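Chapter 4

Pattern and Repetition in the Home

Most people will tell you they have no interest in pattern. They will tell you this while sitting on a striped chair with their feet on a Turkish rug. Ask them to describe the rug and they look down, rather startled to find it there.

This chapter is concerned with the surfaces we stop seeing. Wallpaper, tiles, curtain fabric and printed tablecloths make up a large share of what is in front of our eyes at home, and they get very little of our attention once the decorating is finished and the argument about it has died down.

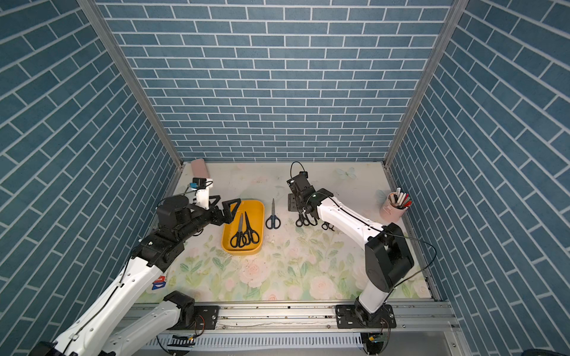

A repeat is the distance a design travels before it starts again. A small repeat is forgiving. A large one is handsome in the shop and expensive on the wall, where half a roll may be thrown away getting one peony to meet its other half.

Treasa Mac an tSaoi spent a winter going through the order books of the Brirnier wallpaper works at Pleltilside. She found 1,155 designs, of which 1,006 had flowers in them. The directors had announced the end of floral paper four times, on each occasion with a dinner. Sales of roses went up after every one.

We shall return to the Brirnier books in section 4.3, when we look at why customers say one thing and buy another. First we need some terms. Read section 4.1 with a piece of patterned cloth beside you, and mark on it where you think the repeat begins. A tea towel will do. Choose one you don't mind spoiling, and ask first if it belongs to somebody else.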